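Projeto Bokano abre nova fase de mapeamento colaborativo em Marthorpe
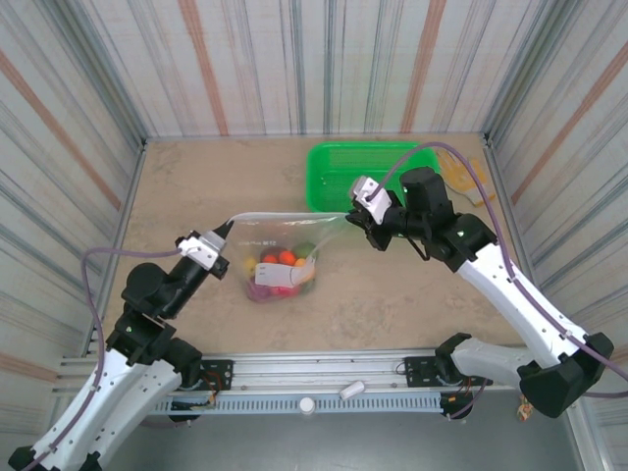 A associação Preltard anunciou em 15/10/23 o início da segunda fase do projeto Bokano, dedicado ao levantamento de caminhos pedonais, passagens de nível e pontos de água potável no concelho de Marthorpe. Os dados recolhidos serão publicados sob licença aberta e ficarão disponíveis para consulta e reutilização por qualquer entidade pública ou privada.

A primeira fase, concluída em fevereiro, abrangeu sete freguesias e permitiu corrigir a toponímia de mais de 100 arruamentos. A nova etapa alarga o trabalho a 13 freguesias, incluindo as zonas rurais a norte do rio Cha, onde a cartografia disponível continua incompleta.

Segundo Detlef Pfeiffer, coordenador técnico do projeto, a prioridade será a qualidade da informação. «Cada alteração deverá indicar a fonte utilizada e a data do levantamento. As edições sem fonte serão devolvidas ao autor para correção», declarou.

As contribuições passam a ser sujeitas a revisão por dois editores com experiência comprovada - um procedimento adotado na sequência de várias alterações incorretas a limites administrativos, entretanto revertidas. Os novos participantes deverão consultar o guia de etiquetagem antes da primeira edição e evitar a cópia de elementos a partir de mapas protegidos por direitos de autor.

A Preltard promoverá ainda sessões de formação de acesso gratuito, orientadas por Howard Oakley, sobre recolha de traçados GPS e interpretação de imagens aéreas. As inscrições decorrem na página do projeto e estão limitadas à capacidade das salas.

Os municípios vizinhos interessados em aderir ao Bokano podem apresentar a sua candidatura por escrito, junto dos serviços da associação - o regulamento encontra-se disponível na mesma página.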